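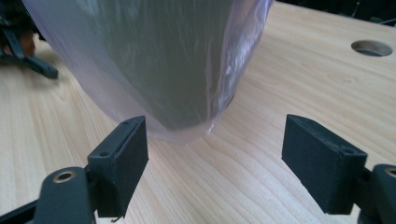

4.2 How contract length shapes what clubs say in public

We turn now to the part of the interviews that we enjoyed most, and that gave us the most trouble when it came to coding. Every club in the sample had, at some point in the two seasons we followed, a player whose deal was running down, and every club had to decide how much to tell its supporters. Our starting guess was that a short contract would make a club go quiet. What we found was messier than that, and we think a good deal more interesting.

Of the 84 transfer stories we traced from first rumor to final outcome, 71 included at least one public statement from the selling club. We had expected far fewer. Several press officers told us, quite cheerfully, that saying nothing had become harder to manage than saying something, and that a short, dull statement on the club website bought them a few days of peace. Jostcombe was the clearest case: whenever a player there entered the last 12 months of a contract, the club put out a notice that talks were continuing, and the wording hardly changed from one player to the next (we laid them side by side, and in two of them only the name was different).

Cumenness took another road altogether. The club spoke through its manager, nearly always in answer to a question at the weekly press meeting, and so its position shifted a little with his mood and with the last result. After a win he tended to talk about keeping the squad together. After a loss he was more likely to say that every player has his price. We coded these remarks separately from written statements, following the scheme set out by Escobar in the pilot study, and we would urge anyone repeating this work to do the same, as mixing the two makes the manager's clubs look far more willing to sell than they were.

Supporters noticed all of this, of course! In the fan survey, which drew 900 usable replies, people were asked how much they believed their own club's most recent statement about a player's future. Fans of clubs that used written notices gave lower scores than fans of clubs where the manager did the talking, even though the written notices proved accurate more often. Florencio Escobar, who ran the survey and read every one of the open comments, suggests that supporters reward a familiar voice, and forgive it a good deal. One reply that has stayed with us read simply, "At least he looks annoyed when he says it."

The July window deserves a word of its own. Statements made then were shorter, came later in the day, and were more often followed by a sale, and the pattern held when we left out Montoya, whose change of owners that summer makes it an odd case in nearly every table. We return to Montoya in Section 5, where the effect of new ownership on wage offers is taken up in full.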